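Sim-to-real: does randomising the worktop texture do anything?
Board: Grasping and manipulation
Page 1 of 1

knurled_nut
Started this topic, Thursday

Right, quick one before I lose the cluster slot. We've been training the Fodo policy purely in sim and then running it on the Utberg arm with no fine tuning. Objects are small kitchen things, many of them lying down instead of stood up, as the lying down ones are what kills us. Two training sets, same object poses, same number of demos (1000 each). Set A has a plain grey worktop. Set B swaps in a random stone or wood or tile texture every episode, plus lighting jitter.

Everyone told me B would win easily. It does win on finding the object. It does not win on the wrist angle. If anything the angle is a touch worse and I can't see why.

Wrist view from set B, salt shaker on its side, one of the busier marbles:

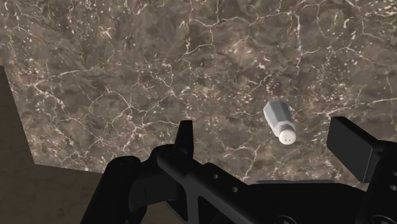 Set B, wrist cam, fingers open, shaker lying at a slant.

My guess is the veins. Lots of strong pale lines going every which way and the shaker is pale as well, so the network gets a load of edges that mean nothing for the grasp. But then why is finding it fine?

Anyone seen the same?

Anatole Pons
Reply 1

Yes, similar. Finding a thing and getting its long axis are different jobs and the texture hurts them differently. For finding it you only need "lump that isn't worktop". For the axis you need the outline, or at least cap end vs body end. With the white veins running past a whitish body I'd expect the outline to go mushy once you've shrunk the picture down to whatever the encoder takes. What size are you feeding it?

knurled_nut
Reply 2

Small. Smaller than I'd like to admit on here. Same for both sets though

torque_wench
Reply 3

Don't agree with Anatole, or not fully. A is easier because A is easier. You've got 1000 demos spread over however many textures, so each texture gets a handful. Of course the fine stuff is worse, you've made the problem harder and not paid for it. Give B three times the data and compare again. Otherwise you're measuring how hungry the network is and calling it a texture effect.

Anatole Pons
Reply 4

Fair but then the finding part should suffer too, and it went up.

torque_wench
Reply 5

Finding is the easy bit, it saturates early. Plot both against number of demos. I'd put money on the angle curve still climbing at 1000 and the other one flat.

guo_grip_user
Reply 6

we went through all this in September with the Guo set. Marble and terrazzo were the worst two, wood grain hardly mattered. Long straight grain is at least all one direction so it's easy to ignore. We only had 24 textures tho so don't hang too much on it.

Also – are you scoring angle as signed or unsigned? Shaker has a cap end. If you're counting a half turn as an error your numbers will look awful and a two finger gripper does not care which end is which

knurled_nut
Reply 7

...signed. Hang on.

knurled_nut
Reply 8

OK rescored with the half turn folded in. Both sets improve a lot, A more than B?? So the gap is now slightly bigger. Was hoping that was the whole story. It's not. Thanks though, the signed number was daft.

Real arm, 300 trials split evenly between the two: B still ahead on overall pick rate, because A just misses things completely on the speckled worktop in our kitchen mock up. When A does find it, the wrist is straighter.

brimen_sim
Reply 9

Used to do the scenes for Brimen. Check your texture scale before anything else. Random stone textures get slapped on with whatever tiling the asset came with and you end up with crack sized veins on one and continents on the next. In your pic the cells are pretty tight and bright, esp up top right. I've not seen many actual worktops that contrasty. You may be randomising way past anything the Utberg will ever meet.

torque_wench
Reply 10

That's sort of the point of randomising though. Go wider than reality.

brimen_sim
Reply 11

Wider, sure. But there's a cost to it and the cost lands on whatever cue is weakest. Pale shaker with only soft shading on the facets = weak cue. I'd clamp the contrast and leave the scale random.

Ardalan Mazandarani
Reply 12

Would also try depth as a second channel. Veins vanish in depth, shaker doesn't. Cheap in sim. On the real arm the depth at that range is poor, mind, so you may swap one gap for another.

And please report the two scores separately if this gets written up. Pick rate on its own would have hidden the whole thing.

knurled_nut
Reply 13

Yep will do seperately. Plan for the weekend run then:
B with contrast clamped
B with 3 times the demos, no clamp, for torque_wench
A as it is

Depth is a bigger change so parking that. Anatole, I'll try a larger input on one seed as well if there's time on the cards, there probably isn't.

Anatole Pons
Reply 14

Do at least three seeds on the clamped one. One seed tells you very little with an effect this size.

torque_wench
Reply 15

Agree with that at least. Post the curves even if I'm wrong.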